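The Long Road to a Put-Away Jacket

Machines can weld a car door and beat you at chess. So why is laundry still on the bed?

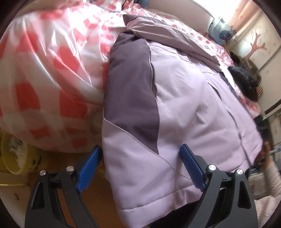

Black fingers, blue pads and a quilted lilac jacket, already folded, in a bedroom with plenty left to tidy.

My mother had a rule about coats, and the rule was that a coat was not put away until you could close the door on it. I thought about her a good deal while I was working on this story, mostly because I spent so much of it listening to very bright people talk about coats. They talked about sleeves and they talked about stuffing. One of them talked to me for the better part of a lunch about zippers, and I went home and looked at my own zippers with new respect.

The question I had started out with was a simple one, the kind you ask while you're standing over a heap of clean clothes at ten at night. When is a machine going to do this for me?

"Not this year," said Lorraine Cropper, and she laughed, though kindly. Cropper runs the household group at Claltov, a small company that has been working on chores for five years now, and she has been asked my question by every relative she owns. "People see a video of a towel being folded and think we're nearly done. A towel is a rectangle! It's the friendliest thing in the house."

A padded jacket is a good deal less friendly. It's puffy, for one thing, so the fold you make doesn't want to stay made. The lining slides against the shell. There's a stiff line down the front where the zipper runs, and seams going every which way, and if you pinch it in the wrong spot you come up with a fistful of outer fabric while the rest of it slumps back open. You and I handle all this without a thought (I can do it while on the phone with my sister, and usually do), but a gripper with two fingers has to come at it from the right angle, squeeze just enough, and then carry the whole soft bundle somewhere without it coming undone.

That's where the fingers come in. Older grippers were made for hard parts in a factory, and they closed like pliers. The newer kind has open, triangular cutouts along each finger and a ridged pad on the inside, and you can spend an enjoyable afternoon, as I did, letting one take hold of your hand. It's a bit like being greeted by a polite lobster.

Demyd Melnychuk, an engineer on Cropper's team, came over from warehouse work at Panagiotou, and he still misses it a little. "In a warehouse the box is where the computer says the box is," he told me. "In a bedroom, nothing is." There's bedding in a shiny plastic bag that throws the light back at you. There's a bed with a pattern on it, and patterned things on top of that, and a curtain with the sun coming through. To Melnychuk every one of those is a small headache, and a child's room, he says, is all of them at once.

He is patient about it, as I suppose you have to be. The group's last long trial, in August, ran to 1,329 attempts at picking up and moving folded clothes, and he'd rather talk about the misses than the hits. Thin shirts were fine. Knits were fine, mostly. Anything with filling in it gave them trouble, and a hood was worse.

The shop floor has its own version of this. At Dunberg, a uniform supplier with a plant outside Clillcombe, eight people sort and stack finished work jackets by hand, and the machines do everything on either side of them. I asked the shift lead if she worried about her job. She picked up a jacket, gave it one shake, folded it in thirds and set it on the pile before I'd finished the question.

Cropper thinks the first useful home machine will do one dull thing slowly, probably while you're at work, and that we'll all complain about it and then refuse to give it back. I'd take that. I have a chair in my bedroom that hasn't been sat in since spring, and there's a coat on it.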